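Allthorpe Opens Consignment for Sale of European Ceramics and Glass

Single-owner collection of 3,852 pieces to be cataloged in five parts; first session scheduled for December

Allthorpe, the auction house specializing in decorative arts, has been appointed to sell the ceramics and glass collection assembled by the late founder of the Ditar tile works. The collection consists of 3,852 pieces and will be offered in five parts. The first part, covering tin-glazed earthenware, goes on sale in December.

The remaining parts will cover salt-glazed stoneware, soft-paste porcelain, engraved and cut glass, and architectural tile. Sale dates for these parts will be published when cataloging of each is complete. Consignments from other owners will be accepted for the second part onward. The December session will contain property from the Ditar collection only.

The collection was formed over four decades, for the most part through private purchase. The original purchase ledgers have been kept with it and will be cited in the catalog entries where an object can be matched to a ledger line with certainty. Where a match is probable but not confirmed, the entry will say so. Objects without a ledger line will be offered with the provenance "Ditar collection" and no further history.

"The ledgers are good on price and poor on description," said Siamak Golestani, head of ceramics at Allthorpe. "A line may read 'blue dish, repaired' and there are a great many blue dishes. We have matched on dimensions and on the record of repairs. If the measurements did not agree, we left the line unassigned."

Condition reporting

Each lot in the December session will have a written condition report. Reports will record chips, hairlines, glaze loss, firing faults and restoration, with the location of each given by clock position as viewed from the front, or from above in the case of dishes and plates. Firing faults such as kiln grit, pinholes and spur marks will be listed separately from later damage.

All pieces have been examined under long-wave ultraviolet light. Overpainting and modern fillers often fluoresce differently from the original glaze, and areas where this was observed will be noted. Ultraviolet examination does not detect all restoration. Buyers who need a higher degree of certainty may request an X-ray of any lot estimated above the house threshold, at their own cost, provided the request is received no later than 12 days before the sale.

Old metal staples and rivets have been left in place. Allthorpe has not cleaned, filled or retouched any piece for the sale. A small group of dishes with failed adhesive joints will be sold in separated condition, with the fragments wrapped individually and numbered.

Attribution

Catalog headings will follow the usual conventions. A factory name given without qualification means that, in the opinion of the department, the object was made at that factory in the period stated. "Probably" indicates a lower level of confidence. "In the style of" means the object is of later date or of a different origin. Marks are transcribed as they appear and are not treated as proof of origin on their own - many of the marks found on earthenware of this type are those of individual painters, and others were copied freely by later workshops.
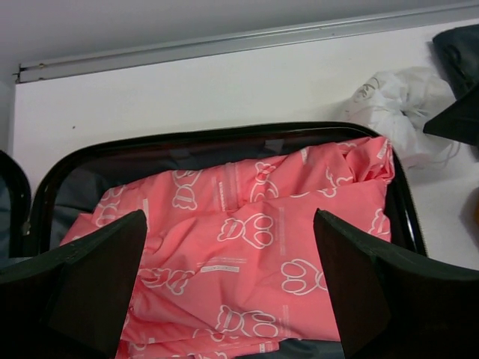
Attributions may be revised up to the start of the sale. Revisions will be posted as saleroom notices against the lot number and read out by the auctioneer before bidding opens on the lot concerned.

Viewing and bidding

The viewing opens on Monday in the week of the sale. Pieces may be handled under supervision, and visitors are asked to remove rings and bracelets before doing so. Bags and coats must be left at the front desk. Two handling tables will be available, each with a padded surface, a raking light and a loupe.

Bids may be placed in the room, by telephone, by written commission or through the Brumora bidding platform. Telephone lines are limited and will be assigned in order of request. New bidders on Brumora must complete identity checks before the viewing closes. Commission bids will be executed at the lowest price permitted by competing bids and reserves. If two identical commission bids are received, the one lodged first takes precedence.

Packing and collection

Lots may be collected from the morning after the sale, on presentation of a paid invoice. Allthorpe does not pack for shipment in house. Packing and delivery will be handled by Joo, a fine art carrier, which will quote directly to the buyer. Hollow wares are double-boxed, with lids and covers wrapped apart from the body. Dishes are packed on edge. Insurance in transit is arranged through the carrier and is not included in the buyer's premium.

The catalog will be available in print and online. Condition reports will be released at the same time as the online edition. Inquiries about the December session, or about consigning to later parts, should be addressed to the ceramics department at Allthorpe.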